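Rania Sfeir on the bed as a desk, a table and a place to fold

Interview by Imad Najjar
May 31, 2021

Rania Sfeir does not believe in the hospital corner. She tried it for one winter, at the urging of a sister-in-law, and gave it up in February after kicking her way out of it 15 nights running. "I woke up like a letter somebody had changed their mind about mailing," she says.

She runs Plitar, a two-person business in Edasville that goes into people's homes and puts their bedrooms in order. The other person is Lama Hakim, who handles the bookings and, by Sfeir's account, most of the tact. They have done 40 homes so far. The fee is $500 a bedroom, closet included, and you are expected to be out of the way by nine.

I had assumed we would begin with the closet. Sfeir begins with the bed. "It's the biggest flat thing you own," she says. "People buy a special table for folding laundry and then they put a printer on it. The bed's right there."

So the bed gets stripped back as far as the fitted sheet, the duvet goes up against the headboard, and whatever is left gets dealt with in the open space. She has views on each part of this. The duvet is to be folded over once or twice and shoved, her word, to the far end. It is not to be put on a chair. "The chair has its own problems," she says.

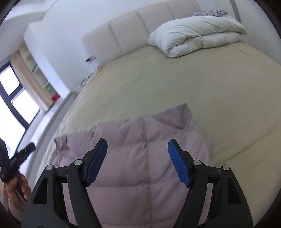

She is fond of a beige sheet, which surprised me a little. White shows everything and navy shows the rest. "Beige forgives," Sfeir says, and then looks annoyed at having said something that could go on a mug. She irons nothing that goes under a person. A few wrinkles in a fitted sheet are, in her opinion, between you and the sheet.

On quilted things she is harder to stop. Comforters, puffer jackets, those vests that men get from their employers - she considers them all one family, and a badly behaved one. They look folded and then you turn your back. Her method is to lay the thing down, press the air out with both forearms, starting at the closed end, and wait. How long? "Until you're bored. Then fold it."

The stitching helps, she says. A quilted piece comes with its fold lines already marked, and most people ignore them and fold straight across the puffy part, where it fights back. Follow a seam and you get something close to a rectangle. For a jacket she zips it first, tucks the sleeves behind, and brings the bottom up toward the collar. I asked whether it had to be a perfect rectangle. She gave me the look I imagine Hakim is employed to prevent.
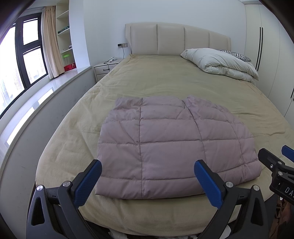

"It has to go in a drawer," she said. "The drawer isn't going to measure it."

Winter coats are the bulk of her work from spring on. She won't use vacuum bags, having once opened one in front of a client named Frøydis Hovland and found a down coat with the shape and charm of a flounder. It recovered, after a week on a hanger. Hovland still brings it up. Sfeir now puts puffy things on the top shelf, loosely stacked, with nothing on top of them, and if there isn't room she asks which of the coats was last worn. There is usually a silence.

Her own bedroom, she admits, is fine. Only fine. There is a bag of scarves behind the door that has been there since the move. She keeps a list of every single item she has been asked about by email since starting out, and the total stands at 2,772, with fitted sheets well in front. She can fold one and will show you if you ask. She would prefer you didn't.

"Roll it up, put it inside a pillowcase, close the door," she says. "I do the nice fold for clients. At home I have a door."

Plitar is booked through the end of summer. Hakim keeps the waiting list.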